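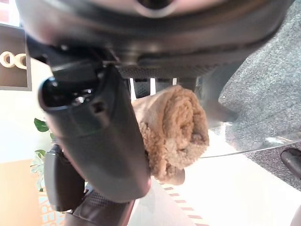
Courses > Housekeeping Skills > Week 4

Search this unit Go

Overview Notes Tasks Contacts

Week 4: Rolling and storing towels
Tutor: Omar Khalaf, Room 117

A rolled towel takes less shelf depth than a folded one and is easier to pull from a full basket.

Fold the towel in half lengthwise, then smooth it from the centre. Start at the short end and roll firmly – thick looped pile springs back if the first turn is slack. Finish with the loose edge underneath. A hand towel should fit a 200 mm shelf.

Sort by colour before stacking. Tan and beige go together, white on its own.

Practical is Tuesday in Room 208. Bring two towels from home.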